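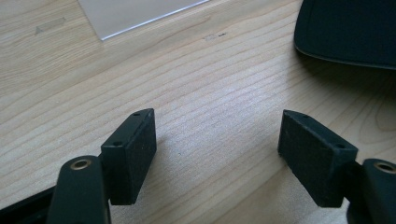 Tabletop, pale wood, by daylight.

Frade: a collection of management meeting notes

Version 2, released 01/12/2022

What it is

Frade holds 137 sets of meeting notes from Stilley, a mid-sized firm that let us read its minutes on condition that we changed the names of everyone in them. Each set is a plain text file, tagged by hand for decisions, deferrals and what our guidelines call "restatements" — a manager saying again, more slowly, what a junior colleague has just said.

Files

notes/ has one text file per meeting
tags/ has one table per meeting, same file name
guidelines.txt is the tagging guide, 19 pages, longer than we meant

How it was tagged

Zulmira Pacheco and Afonso Serrano each tagged every file separately, then argued. Where they couldn't agree, both tags are kept and the line is marked "disputed". Most disputes are over whether "let's take that offline" counts as a deferral or a decision to do nothing. The guide says deferral. Afonso still doesn't.

Known problems

Minutes are written by whoever was asked to write them, and some note-takers were kinder to the chair than others. The April files are thin, as half the senior team was on a leadership course. Meetings over 180 minutes were split in two and the join is sometimes rough.

Please don't use Frade to rank managers. Someone at Zornwood tried this with version 1 and the top place went to a man who had missed most of the meetings.

Loading

The files open in any text editor. The tables also load in Jindance, but switch off automatic dates first or the meeting numbers turn into birthdays.

Corrections go to Zulmira, with the file name and line number.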